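## 6. Saving and replaying a session in Gralex

Gralex keeps a record of your play, so you can watch it again or continue from any chapter. Before you start, close all other games.

1. Open the main menu and choose **Sessions**.
2. Select an empty slot. There are 33 slots for each player profile.
3. Type a name for the session and press **Save**.
4. Wait until the disk icon disappears – this can take up to 37 seconds.
5. To watch the session, select it and press **Replay**.

**Note:** In a replay you can turn the view freely, but you cannot pick up objects. To play again from this point, press **Continue** 2 times.

**Caution:** Do not turn off the console during saving. The slot can be damaged, and Gralex cannot repair it.

Sessions from the Husdale chapter need the November update or newer.

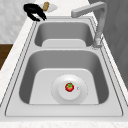 Fig. 6: Kitchen sink with tomato, rendered view.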